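Section 4: Setting Up Your Flenska Label Maker for Household Storage

Now that your Flenska is charged and the tape cartridge has clicked into place, it's time for the fun part, deciding what goes where! Pour yourself a coffee and don't feel you have to finish the whole house today.

1. Empty one bin or drawer at a time and spread the things out where you can see them.
2. Group what belongs together. Toys with toys, tools with tools, and a "not sure" pile for the rest (everybody has one).
3. Press MENU, choose BIN, and type a name of up to 17 characters.
4. Press PRINT and wait for the green light before you pull the label free.

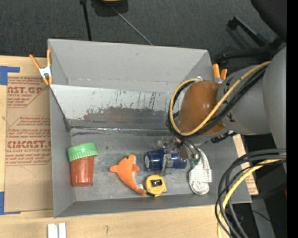

Fig. 4. Mixed items in a gray bin, including a plush dolphin and a yellow tape measure.

5. Wipe the front of the bin with a soft cloth, let it dry, and press the label down firmly from left to right.

Note: The memory holds 70 bin names, so you can reprint a worn label any time without typing it all over again.

Caution: Keep your fingers away from the cutter while the light is blinking, and please don't tug on the tape. If it jams, turn the unit off and see Section 7, Clearing the Tape Path.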